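# The Return Desk

Where your unwanted toaster goes after you drop it off — and who gets it next

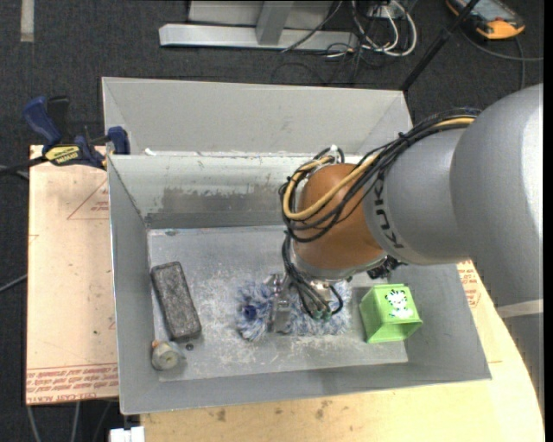 *An arm with KUKA lettering, reaching into a gray metal bin.*

January is the big month. Everybody in the returns business says so. The sweaters come first, then the shoes, then the stuff people tried to like for a couple weeks. Air fryers. Desk lamps. A bread machine with the manual still in its bag.

Most of us never think about it past the counter. Label on, box down, receipt in the pocket. Refund by the weekend if you're lucky. But the box still has a long way to go, and a lot of it is by truck.

I spent part of the winter asking where. Got different answers depending on who was paying for the truck.

**The sixteen dollar question**

Esmaeil Sadeghi used to buy for a department store. Now he buys what department stores don't want. His company, Kernano, takes returned housewares by the pallet and sells them to discount shops in small towns. He has a rule about handling costs. If it takes more than $16 to get an item looked at, cleaned up and back on a shelf, somebody upstream is going to start asking whether to bother.

"A forty dollar blender, forget it," he says. "By the time you plug it in and find the lid, you've spent your money."

So the blender gets sold blind. Pallet of mixed goods, shrink wrap, no promises. Sadeghi opens them on Mondays and says he still gets a kick out of it. Last July one pallet was nearly all fans, which sold in an afternoon. The next was Christmas tree stands. He has most of those yet.

Clothes are another story. Easier to check, harder to sell. A coat that comes back in March has missed its season and gets marked down before its even out of the bag. Swimwear mostly can't be resold at all. Shoes depend on the soles, and on whether the shopper put the shipping label right on the shoebox. People do this all the time. Please don't. A new box costs money and the shoes go to the outlet pile without one.

**Ninety days and what it did**

Long return windows used to be a brag. Clonska, the online home store, gave shoppers 90 days and put it on every page. It was good for sales. It was also good for people throwing one party and sending the serving platters back.

The window is down to 30 now, with a fee on anything big. Shoppers grumbled. Some left. Chin-lung Lui, who ran the returns side there for six years before going out on her own, thinks the fee was the right call but the wording was terrible.

"They called it a restocking contribution. Just say fee. People can handle a fee."

Lui's own outfit, Etia, does something simpler. It calls shoppers before the return happens. A real phone call, from a person in an office over a tile shop. Half the time the thing works fine and the customer missed a step. The bookcase has the back panel on upside down. The coffee maker needs its tank pushed in till it clicks. One man wanted to send back a rug becuase it wouldn't lie flat, and it had been out of the bag an hour.

She charges the stores by the call. They like it, mostly. The calls that go badly are the ones where the shopper has already taped up the box. Once it's taped, she says, it's gone.

**A second shelf**

Then there's the repair end, small but growing. Vashisht, a shop with one front counter and a very deep back room, takes vacuums and stand mixers with minor faults and sells them with a six month guarantee. They got through 1000 vacuums last year. Commonest fault by a mile — hair in the roller. Second was a full filter.

You could call these broken machines if you wanted. The shop sells them at a bit over half price and there's a line on Saturdays.

I bought one. Green, a scuff on the handle, some other family's name in marker on the underside. Works great on stairs.

**If you're sending something back this week**

Keep the inner bags. Put the label on an outer carton. Write down what's wrong in plain words, on paper, and put it in with the item — Sadeghi says a note saying "too loud" or "wrong blue" can move a thing from the blind pallet to the good shelf, as someone then knows it isn't broken. And do it early. A heater returned in February has a shot at finding a home. In May it sits behind the tree stands.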